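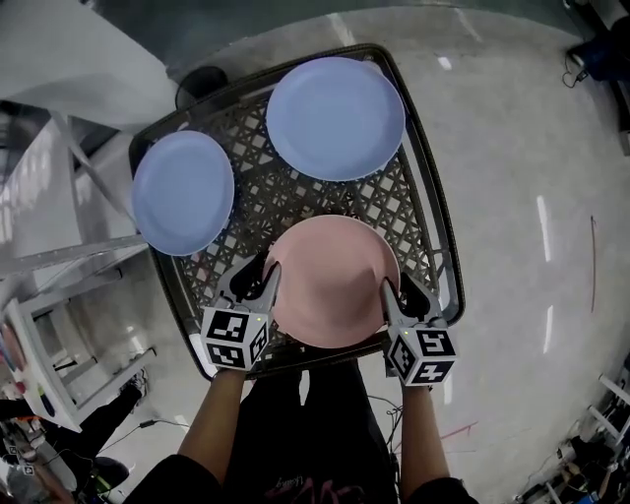
Pink plate between both grippers, two blue ones already in the basket.

Gripper comparison, progress report for January

Hi all, this is the second report on the Pliltevside money, and it's a happier one than the last! We now have both sets of hand-held grippers running, the Gumley pair and the Drokar pair, and I've spent most of the month with one or the other in my hands, moving plates in and out of a plastic basket. My forearms have opinions about this.

Quick reminder of what you're paying for. We want to pick one finger design before we order the arms, and dishes are the job we agreed to judge it on. Each recording has me lifting plates by the rim and setting them into the basket (or taking them out again), with the marker cubes giving us the position of each hand. We planned 200 recordings per pair. The Gumley set is finished. The Drokar set isn't, and I'll get to that.

Soft pads first. Plates are slippery and the rims are thin, so I expected to lose a lot of them with two fingers per plate, one pressing from each side. The Gumley pads did much better than I feared, as long as I came in level. Come in with one hand higher and the plate wants to roll out toward you. The Drokar pads are stiffer and I can feel the rim through them, which I like a lot, but they leave a gray smudge on light plates. It wipes off. I'd still like to try another pad material before we blame the fingers.

Tracking was the big time sink. When I reach deep into the basket my wrists turn in and the cubes start hiding behind things, and then we get a jump in the hand position. We moved the head camera 2 inches forward and the jumps got a lot rarer (not gone). I also tried the Escobar controller for syncing both hands, and after one grumpy afternoon with the firmware it has been rock solid. I'd buy it again.

Cables are still a nuisance! They run down my front and catch when I bend, and I've pulled a plug out 3 times this month. A clip on the shirt would probably fix it, I just haven't made one I like.

The Drokar pair is behind because one finger came back from the shop with a loose screw seat, and I lost a week waiting on the part. I have it now. I need 4 more days of recording to catch up, and I'd like to add bowls at the end if you're okay with that. No extra money needed for bowls, we own plenty.

Spending is on plan apart from the replacement finger, which came out of the spares line. The full sheet goes out with the next report.

Comments

Yes to bowls, please. Can you also do a stack of plates, or is that asking for trouble?

The smudge sounds like what we had on our old pads. Try washing them in dish soap before you swap the material.

How far did the position jump before you moved the camera? I'd like to see that in the next one.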